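About us

Trimus records people doing everyday jobs by hand so that robots can learn to do them. We started in Virkwood with one table and a lot of borrowed crockery, and we now have 21 staff on two floors.

Most of our work is done with hand-held grippers. The operator holds one in each hand, does the job at a normal pace, and the gripper stores the movement along with what its camera sees. Jobs are short — folding a cloth, filling a tray, putting cups back on a shelf. A new operator practises for 200 runs before any of their work is kept.
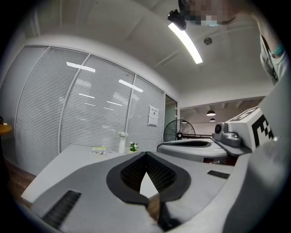 Two hand-held grippers in use at our Virkwood rooms. The square marker is on the white block beside the camera.

Where a job can't be done well by hand, we use remote control instead. The operator sits at a desk in the next room and steers the arm with a pair of handles. It's slower, and we charge for it by the day.

Our longest project is Folludetti, a set of 113 kitchen and laundry tasks that we add to every September. Each task is recorded 1,000 times by different people, left-handed operators included. Malhotra, our partner firm, checks the recordings and sends back any that need doing again.

Visits are by appointment. Please ring the bell at the side door — the front one is for the dentist.

Page last updated 9/13/18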